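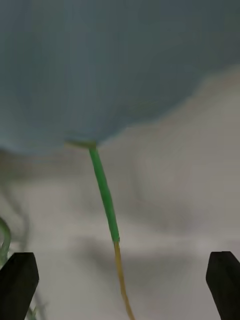
Zestia asks why the planner can't just trust the wrist view and close. Fair. Chapter 3 did exactly that.

3 got us one arm, one stem. Now two arms, one table, shared space – and a grasp planner that has to wait its turn. We use the Nundik scheduler thoughout. 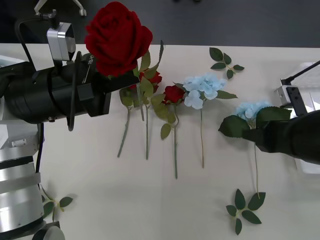

Each arm gets its own queue. Each queue gets a lock on the space it sweeps. Lock timeout 475 ms, replan every 40. Thin stems are the hard part – few depth points, lots of noise. Section 2 covers the filter, section 3 teh locks.
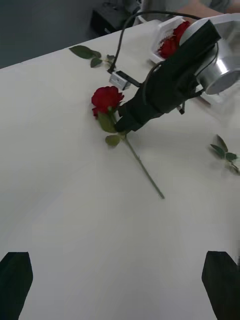

Figure 4.3 Rose on the table, second gripper close to the stem.

Before you start: install the planner, rerun exercise 33.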